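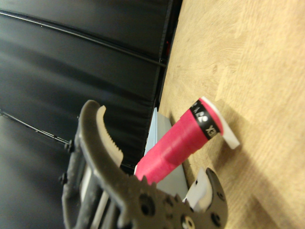 Bright pink against the light wood. Hard to lose, at least.

So I've been living with the Inero litter set since November (light-blue box, white scoop, round white bin with a lid) and I have opinions! I have two cats, so everything gets a workout.

The scoop first. It's plastic with a nice wide blade, and clumps come up without much digging. The bare handle was too skinny for me though, and my hand cramped by the second pass. I ended up padding it with red racket grip, the kind with a black Yonex band on it - ridiculous on a litter scoop, and I love it.
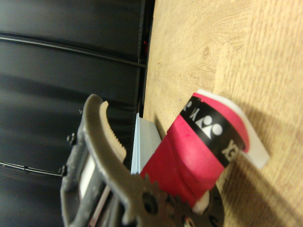

With the extra thickness I can hold it loosely and let the blade do the work. The padding squishes a bit, and it does pick up dust, so I wipe it down on weekends.

The box is a plain rectangle, which suits me fine. I fill it with gray granular litter and there's enough room to push the clean stuff to one end while I scoop the other. 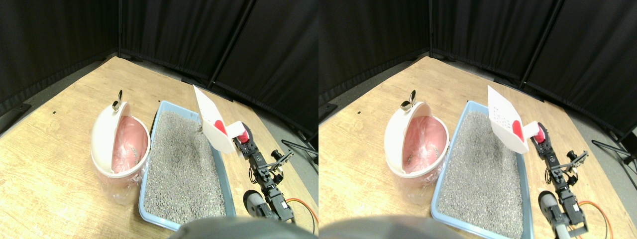
I wasn't sold on the bin until I started keeping it right next to the box. The lid flips up and back, so one hand stays free, and the pink liners hang over the rim far enough to tie easily. I do wish they came in a less see-through plastic.

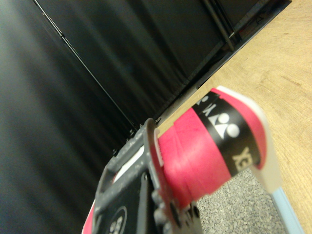
Would I buy it all again? The box and bin, yes, tomorrow. The scoop only if they fatten up that handle. I'm giving the set 4 stars out of five, and the missing one is for my poor thumb.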